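Mon 24 May, gripper bench

Okay, long one today, so this is me getting it all down before I forget which screw did what. Princess Dumlao and I had the bench from right after lunch until they started turning the hall lights off, and we spent the whole time on the hand-held grippers for the Drellstead meet. (Registration is in, by the way! Got the email this morning, we're team 1929, which I already wrote on my hand and on the inside of my notebook.)

Quick recap for anybody who missed last week. The Clurnel kit comes with plain fingertips and they're slick as anything, so we've been trying grip pads on them. Last week's pads kept peeling at the corners. Princess thinks that was old glue and I think it was us being in a hurry and not wiping the plastic down first. So this time we cleaned the faces, used the new Trimico tape, pressed the pads down and left them alone while we went and argued about the test sheet.

Then we worked on the opening width. I wanted the fingers to sit wide when you let go of the trigger, and Princess wanted them a bit closer so there's less travel before you touch the part. We went wide to start with. Black pads on, fingers open over the table:
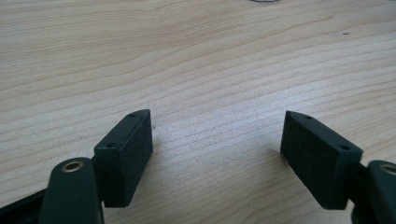 Why use a hand-held gripper before putting one on the arm?
Because you can try a grip with your own wrist in a couple of seconds and feel it slipping, and you don't have to rewrite any arm code each time you change your mind.

That was the first thing the new kids asked back in November and it's still a good thing to have written down somewhere. I've lost whole afternoons to arm code for a grip that was never going to work in the first place.

Back to today. The pivots were my job. Every time I squeezed I could feel a tiny hitch partway through, more on my left side, and I was sure it was the bushings. Took the linkage apart, wiped everything, put it back together, and the hitch was still there. Took it apart again (sorry, Princess) and this time I backed the pivot screw off a quarter turn before closing it up. Smooth! So it was just me cranking things down too hard, same as with the wheel hubs. New rule for myself: snug, then back a quarter turn, then squeeze it 22 times before deciding anything. Why 22? That's how many picks are in one practice round and I wanted the numbers to match.

Princess ran the same check while I held the test sheet and read the steps out loud in my announcer voice, which she put up with for maybe a minute.
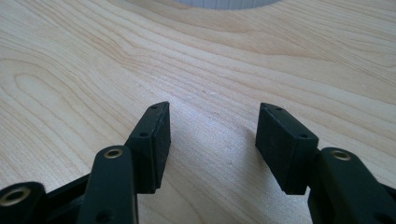

Robotics Club, Manipulation Team

Stuff we still don't agree on: pad length. She likes the pad running nearly the whole fingertip. I'd like to try a shorter one with a bit of bare plastic at the tip so it can slide under flat parts, like the washers in the sorting round. We're going to cut one short pair and race them. Loser sweeps the bench. I also want to try the short pair on Âu, our arm, but its wrist plate is still off and I'm not touching that until the new bolts come in.

The sorting round went okay. We did 7 practice rounds. I dropped 4 parts total, and every one of them was me rushing and grabbing with the very tips instead of the middle of the pads. You get so much more hold if you go in a little deeper. It feels slow when you're doing it and then you look at the timer and you've lost hardly anything! I need to tell everybody this on Wednesday, with a demo, and probably let them do it wrong first so they feel the difference.

We opened the fingers back up after the last round to check how the pads were sitting before we put things away. 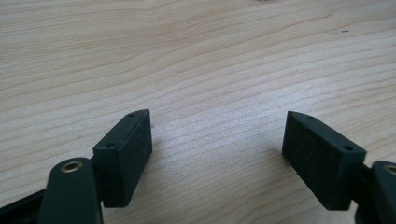
I ran a fingernail along the pad edges and nothing lifted, so a point for the tape and a point for cleaning first (Princess is giving it all to the tape). They're staying on overnight and I'll do the fingernail check again before anybody squeezes anything. If a corner has come up, write down which finger and which corner in the log, please, don't just press it back down and walk away. I know who did that last time and it was me.

To do:
Cut the short pads, one pair only until we've raced them
Write "snug, then back a quarter turn" on the inside of the kit lid
Ask about the bolts for Âu
Get more of the Trimico tape, we're down to the end of the roll
Print the practice sheet bigger, I can't read it from arm's length

Princess has the key to the cabinet until Wednesday, so bug her if you need the spare trigger.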